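December, ball bench notebook

Elżbieta Górecki wants the bounce numbers for the Zekico match ball before the club picks a supplier for spring. Three candidates: Zekico, Alwood, and the old Declercq that everybody complains about and everybody scores with.

Pumped all three to the same pressure last night and left them on the shelf. By 7 this morning the Alwood had gone soft again. Repumped it, said a few words to it, carried on.

Dropped each one 20 times from 2 meters onto the turf offcut. Zekico and Declercq came out close enough that I'd want a better ruler before starting an argument. Alwood was lower, and its spread was terrible. One drop went sideways into the bin, which I have recorded as a goal.

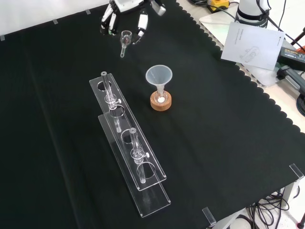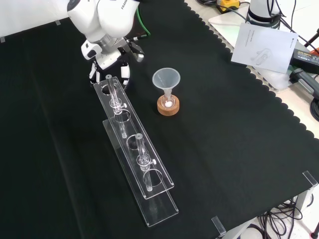

Soak test next, as we play half the season in a bog. Each ball gets 40 minutes in the tub, turned by hand, then a towel and the scale. I want the tub water kept off everything else, so the tub goes on the floor. For the seam photos I'd like a plain dark background like the black cloth with the wavy edge, taped down along the top so it stays put. White panels on a white table were hopeless last time – you could not find a stitch.

Wallow (our name for the mud rig, not mine) still leaks at the drain. Tightened it. Still leaks. Put a bucket under it and called that a repair.

Kick count on the Declercq stands at 217, left foot only, thanks to my right knee. Elżbieta says that isn't a protocol. She is welcome to come and kick it.

To do: new valve needle, borrow the better ruler, weigh the Alwood dry again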